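4. Handover rules for powered tools

The rules in this section came out of bench work at Drevberg and were then tidied up for Somboon, where the second cell is. They cover one narrow case: a two-arm robot passing or steadying a handheld power tool between its own grippers, with a person somewhere in the room. Not human-to-robot handover. That is a different problem and the lab guide (Plorine, issue 2) already says most of what we would say.

Why bother writing rules for this? General safety rules for robot arms treat the thing in the gripper as payload - a mass and a center of gravity. A power tool is more than that. It has a switch. It may have a bit in the nose. The housing is slippery in places and soft in others, and the best spot to grab is often right next to the trigger. Our first draft had one line on this ("hold tool securely") which helped no one.

4.1 Grip zones

Every tool gets a zone sheet before it goes on the table. Green zones may be gripped by either arm. Amber zones only when the tool is known to be unpowered. Red zones never, and the trigger is always red, plus a margin on each side set by the width of the finger pads. The sheet is filled in by hand with the real tool, not from the maker's drawing. We tried drawings. They leave out rubber sleeves, seams and the little ribs that make a finger roll off.

Windows and indicator covers are amber at best. Thin plastic, and a clamp force of 51 N was our cutoff for those (we never went over it on purpose).

4.2 Two grippers on one tool

The hard moment is when both hands are close. Figure 3 is the layout we have in mind: tool held nose up by the right arm, left gripper coming in beside it near the base.
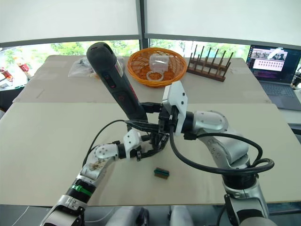

Drevberg, Fri 29 January
Figure 3. Second gripper approaching a held power tool. Fingers of the right gripper clamp the lower end; the two grippers nearly touch.

Rules for this phase, as they stand now:

R1. One arm is the holder, the other is the guest. The roles are named in the task file and do not swap until the guest has reported a stable grip.

R2. The holder does not move while the guest is inside 300 mm. No exceptions for small corrections. Small corrections is how we bent a finger in September.

R3. Guest approaches from the side away from the trigger where the arm can reach. If it can't, stop and re-grasp on the table.

R4. Nose direction is fixed before the approach starts and points away from the operator station. In Figure 3 it points up and toward the back of the table. Note that the back of a table is only a safe direction if people are kept out of there, so the floor marking has to match.

R5. Cables count as part of the arm. A loop that hangs out past the link should be checked at both ends of the planned motion, by eye, at low speed. The planner does not know about loops.

R5 was added by Uthai Noiphan and got the most complaints, mainly since it is slow. It stayed in.

4.3 Table state

We argued about clutter. Chutima Noiphan wanted the whole surface cleared before any powered tool is lifted, and for acceptance runs that is the rule. For data runs it makes no sense, the objects are the point. The compromise is a clear area directly under the handover, with loose items allowed further back, and anything light enough to roll or tip kept out of the tool's sweep. By that rule the setup in Figure 3 would need one fix before an acceptance run: the small block with the green top lying on the front board beneath the grippers has to go.

Laptop on the same table is permitted, at the side, screen open so the operator can read it from the station. It must not be the only stop device. This sounds obvious but the first Flastasar template allowed it.

4.4 Logging

Log the grip zone used, holder and guest roles, the gap at closest approach, and who was at the station. Free text is fine. A drop is logged even when nothing broke, and the tool is then pulled and its zone sheet checked agian before the next lift. Sheets expire after 1,000 grips or when the sleeve is changed, whichever is first.

Open items: no rule yet for tools with a locking trigger. R3 is weak for left-hand holders, the wording needs work. Force limits for amber zones are per tool and we have no good way to carry them over to a new housing, see Section 6.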